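Emthorpe Handheld Teaching Grippers, paired set

Product group: Task teaching
Supplied by: Flostura
Variants: 400 (standard), 515 (long finger)

Overview

The Emthorpe set lets a worker teach a handling task by doing it. The operator holds a gripper in each hand, carries out the job at the bench, and the recorded movements are used to prepare the program for a two-arm cell. No teach pendant is needed at the recording stage, and the person doing the teaching does not have to write code.

The set is intended for sites where the tasks are small, varied and often changed: opening and closing furniture, putting goods on shelves, sorting returns, loading trays. Where one part is moved between two fixed points all year, a conventional fixed program remains the cheaper choice.

Fingers and pads

Each gripper has two opposed fingers with ribbed flexible pads. The pads bend around the object and spread the load along the contact length, so that a round knob and a flat edge can be held with the same tooling. Square markers on the finger mounts allow the opening between the fingers to be read from the recorded footage. Pads are a wear part. Check them for splits at the root of the ribs before each shift and change them in pairs.

The mounting plates are held by screws. Retighten after the first day of use. A plate that has shifted will give a false finger opening for the whole recording, and the fault is not obvious during the work itself.
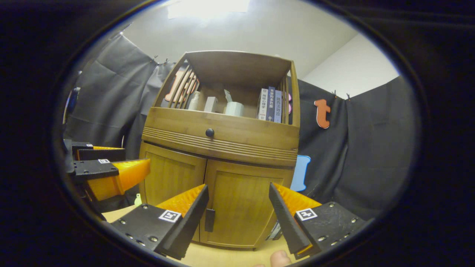

Can the same recording be used for a cabinet with knobs and one with bar handles?

Each handle type should be taught separately, because the approach angle and the finger opening are different, but both sets of recordings can be loaded to the same cell.

Bench layout

Use a stable table with clear elbow room on both sides. Plain, dark cloth behind the work cuts down reflections and keeps passing staff out of the recording. Overhead lighting is acceptable if it does not flicker. Objects on shelves should be moved between recordings so that the cell does not learn a single position. Books, bottles and small boxes are suitable for first trials. Clear glass is not.

Hold the gripper so that the thumb stays clear of the markers. Move at normal working speed. Slow, careful movements produce a slow, careful robot, and most sites end up recording those tasks again.

Effect on the job

Sites should plan for a change in duties before the cell arrives. At the Emirley returns depot the set was brought in during April for the inspection benches, where staff open every drawer and door on returned furniture. Stuart Whitlock, shift lead, reports that the repeated opening and closing has moved to the cell and that bench staff now spend their time on repairs, grading and the items the cell rejects. Two of them also record new tasks when a new range comes in.

He notes two drawbacks. Teaching is tiring on the wrists, and the depot now limits it to short spells with a change of operator. Staff also asked early on whether recordings would be used to judge individual speed. The depot agreed in writing that they would not, and operator names are left out of the files. We advise other sites to settle this point before the first session.

Ordering

400: standard fingers, for handles, knobs and boxed goods.
515: long fingers, for deep shelves and bins.
795: spare pad kit, fits both variants.

Left and right units are supplied together and are not sold singly. The Milošević wrist support fits both variants and is ordered separately. For bench trials and operator training, contact Jamie Greenwood at Flostura.

Page revised June 15, 2018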